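How to look after your regulator between dive trips

Raelene Ngata asked me to write down what I do with my regulator after diving, because several new members of the Tirkutdale club have bought their own set and the shop only gave them a small leaflet. I am not a service technician. Everything inside the first stage and second stage belongs to a trained person, and I never open them. But the washing, drying and storing you can do at home, and it takes less than one hour of your attention.

What you need

A tub or bath big enough for the whole set, fresh water, a soft toothbrush, two dry towels and the dust cap of your first stage. If you have a full cylinder at home it is useful, but you can manage without.

Step 1. Dry the dust cap

Do this already at the dive site. When you take the regulator off the cylinder, wipe the dust cap with a towel or blow it dry with your mouth. Many people use the air from the cylinder, but this is very loud for the neighbours on the boat and can push drops into the filter if you hold it badly. Put the cap on the inlet and tighten it with your fingers. If your cap has an O-ring, look if it is still there. I lost mine at Gindalell and did not notice for two dives.

Step 2. Soak

Use lukewarm water, not hot. Put the second stages and the hoses in first and the first stage last. The best way is to leave the regulator connected to a cylinder with the valve open, so the pressure keeps the water out. If you soak it without pressure, do not touch the purge button while the second stage is under water, or water will go up the hose.

Salt needs time to dissolve. Quick rinsing under the tap removes sand but leaves crystals in the small places. I leave everything in the tub while I wash my suit and boots, and then I change the water and move the hoses gently by hand.
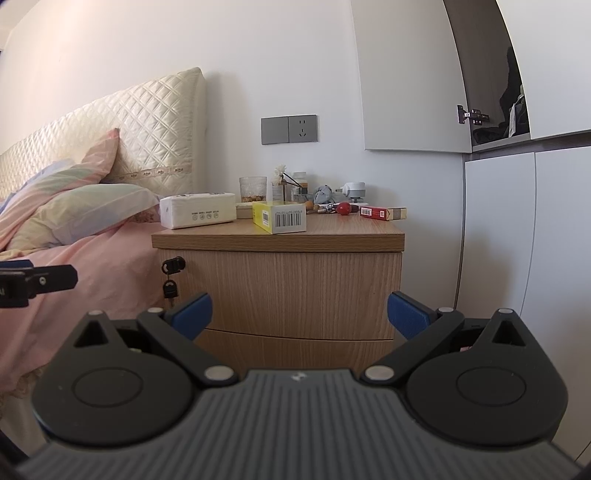
Step 3. Clean the mouthpiece and hose ends

Use the toothbrush with a drop of mild dish soap on the mouthpiece, inside and outside, then rinse well. Slide back the hose protectors if you have them. Under them the salt collects and the metal fitting can turn green. Look also for small cracks in the rubber where the hose bends. My old Sisodia octopus hose had one exactly there, and Keith Wihongi found it at the April equipment check, when I had already dived with it all summer.

Turn the swivels and the adjustment knob a few times in the clean water. They should move smoothly. If one is stiff after soaking, tell the technician at the next service and do not force it with pliers.

Step 4. Dry

Shake out the second stages with the mouthpiece down. Lay the set on a towel in the shade, with the hoses in wide curves. Direct sun makes the rubber old before its time. Don't hang it by the first stage, as the weight of the hoses pulls on the fittings. In humid weather I leave it until the next evening and change the towel once.

Step 5. Store

When everything is dry, coil the hoses loosely, in a circle bigger than a dinner plate. If your second stage has a dive/pre-dive lever or an adjustment knob, follow the manual about the position for storage, as it is different from one model to another. Keep the bag in a cupboard inside the house. A garage is often too hot, and fumes from petrol and paint are not good for rubber.

Before the next trip

Connect the regulator to a full cylinder and read the gauge. Breathe from both second stages for a minute and listen for hissing. Then close the valve and look if the needle stays in its place for some 3 minutes. If it drops, take the set to be checked and borrow one from the club.

Write the date of each service on a card and keep it in the bag with the receipts.

Recent items
Packing a dive bag for the Sotero weekend
Choosing your first mask
Boat etiquette for new members
How to fold a drysuit
Club fill station: opening hours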